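Omid Vahidi
@omidvahidi
8/8/23

1/ right, several people asked how we did the money side of the two-arm bench at Kenthorpe so here's a thread. typing this between meetings, forgive spelling

2/ short version: we budgeted for arms. Should have budgeted for a bench with arms on it. Very different spreadsheet

3/ Background. Small shared kitchen unit, lots of plates, not enough hands after 3pm. Friederike Pfeiffer (runs our operations) wanted to know if a pair of small arms could do any of the washing up prep. Not the whole job. Wiping, moving, stacking. A bench trial first, then decide on buying for the real kitchen in March

4/ First quote came from Wadmont. Lovely people, very glossy PDF. Price for the pair was fine. Then you turn to page four and the grippers are separate. And the power supplies. And the mounting rail

5/ So lesson one, ask for the price of the thing MOVING. Not the thing in a box. I now put that in the first email, in those words

6/ Second quote, Belkadi. Dearer on paper, grippers included, spare fingers included, clamps included. Came out £322 cheaper once we'd added up the Wadmont extras. Took me an afternoon with the two PDFs side by side to see it

7/ Anežka Kolář spotted that Belkadi hadn't put delivery on though. £69. Still cheaper but she has not let me forget it

8/ Total for what we've got on the bench now: £2277. Includes both arms, grippers, clamps, cabling, and delivery. Does NOT include the table, we had a table

9/ also doesn't include my time, which Friederike says is free and I say isn't

10/ Things I forgot to put in the budget, in order of how annoyed I was:
cable ties and clips
a decent extension lead
plates
more plates
a tray to keep the wet stuff off the wood

11/ Cables deserve their own post. Each arm has one running up it, and it needs enough slack to bend at the wrist but not so much it flops over whatever you're working on. We are still at the flopping stage. Ordered proper clips, 20 in a pack, should of done it on day one

12/ Where we've got to. Sponge job on the left arm, black pan in the middle as the shared area, plates in and next to it:

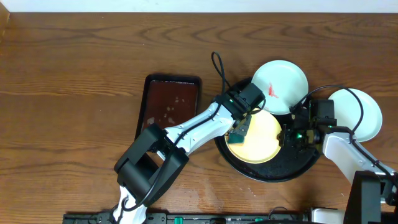

13/ WHAT I'D BUDGET FOR NEXT TIME
Table space. Two arms want a lot more of it than you think. Go by how far they reach, then add a bit for somewhere to put the dirty plates and somewhere else to put the clean ones. Our planning drawing had one pile. One!

14/ Spares. Fingertips wear, sponges wear, plates get dropped. Put a line in for all three and call it consumables, finance never argues with consumables

15/ Somebody to look after it. This is the big one. Youssra Naciri does ours, one afternoon a week was the plan. It's more than that. If your plan says the arms save hours, take Youssra's hours off before you show anyone the number

16/ Support contract. Wadmont wanted one per arm, per year. Belkadi do it by the site. If you think you'll ever have more than two then by the site is the one to go for. Read what happens in year two, the price jumps with both of them

17/ Software. We're using Drostenano for the planning side, bookings and fault log and so on. Per-seat licence. We bought too many seats. Start with the people who'll touch it in week one and add later, they'll let you add, they won't let you take away

18/ Water. The arms on our bench aren't made for being splashed. For the real kitchen we'd need sleeves or a different model altogether, and that's a separate quote which I do not have yet. If you're pricing for a wet area please don't use my total and then shout at me in March

19/ Buy vs rent. We did ask. Rental only made sense up to a few months and neither firm would rent the grippers, so you end up renting half a machine and buying the other half. Bought in the end

20/ Ghizlane Radwan asked the best question of anyone: what do you do with it if the answer's no? Hadn't thought. Belkadi will buy back inside a year at a percentage, got that in writing. Get it in writing

21/ Someone's asked what plates. Ordinary round ones, pale yellow and whitish ones. Picked light colours so we can see the muck on them. Nothing special, don't spend money here

22/ And someone's asked is it faster than a person. No. Not what the trial's for. It's for finding out what it costs to keep going week after week, and I haven't got enough weeks yet

23/ Still to sort before I put the March request in:
the sleeves quote
guarding, insurer wants to see a drawing
where the clean pile goes (see 13)
whether Friederike will pay for a second table

24/ Happy to share the blank spreadsheet, reply with what you're pricing up and I'll send it over tonight. It has a tab called "stuff omid forgot", please add to it

25/ correction to 16, Wadmont's is per arm but they do knock a bit off the second one. Anežka again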